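Keeping fruit on the table instead of the fridge, what kind of box?

Posted 11 February 2025 in Kitchen & Pantry

Hortensia Chávez
We buy oranges and a few other things for the week and they end up rolling around on the kitchen table. I don't want to spend money on a bowl. I have a small cardboard box left over from one of the kids' presents, no lid. Is cardboard OK for fruit, or will it go bad faster? The kitchen gets warm in the afternoon.

Entwistle42
Cardboard is fine. Just don't put anything wet in it.

Graham Inskip
I've used cardboard for years. A few things I do:

Wipe the inside with a dry cloth first. If it's printed inside, put down a sheet of plain paper, and change it when it gets stained.

Citrus does well at room temperature for a week or so. Keep it to one layer if you can. If you have to stack, put the heavy ones on the bottom and check them every 3 or 4 days.

Don't put the box next to anything hot. We keep a vacuum jug on the same table and it stays at the other end.

Before anything goes in, I set it all out on the tablecloth and look it over. Soft ones get eaten that day.

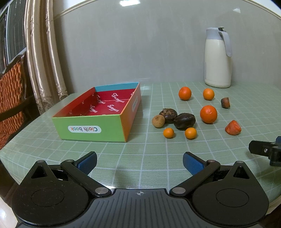 Anything with a broken skin goes in the fridge in a covered dish. Onions and potatoes I keep somewhere else, in the dark. When the bottom of the box gets soft, recycle it and use the next one.

Hortensia Chávez
Thanks, both. I'll line it with paper and move it away from the window.

3 people found this helpful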